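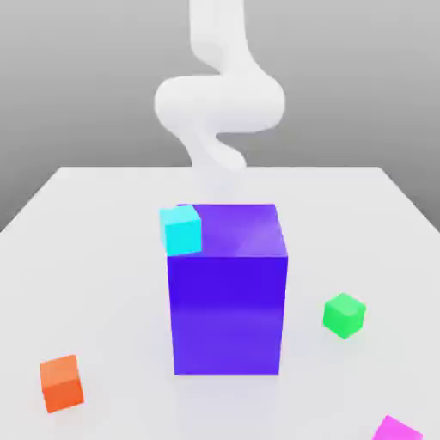

Patients in the Nedska district have waited too long for a ward of their own, the regional health office said in its reply to the opposition's motion, adding that politics should stay out of the matter.

The office confirmed Wednesday that the Pawłowska Clinic will get 19 new beds and 2 more ambulances under the revised spending plan. Vote passed after a long sitting. No changes to the text.

Work on the east wing to start in August. Contractor is Bridier, picked from the sealed bids last month. Patients will be moved in groups of up to 10 – families to be told by phone beforehand.

Opposition members on the Troner council had asked for the funds to be held back untill an outside audit was done. The office rejects that. Audit will go ahead, it said, but along side the building work and not before it. Findings go to the full council within 60 days of the start.

The walk-in desk stays open during construction, entrance from the parking lot side. Night pharmacy hours unchanged. Lab moves to the ground floor – signs will be up.

Questions from the press go to the health office front desk, before noon please. A briefing for for local media will be held at the clinic, time to be confirmed.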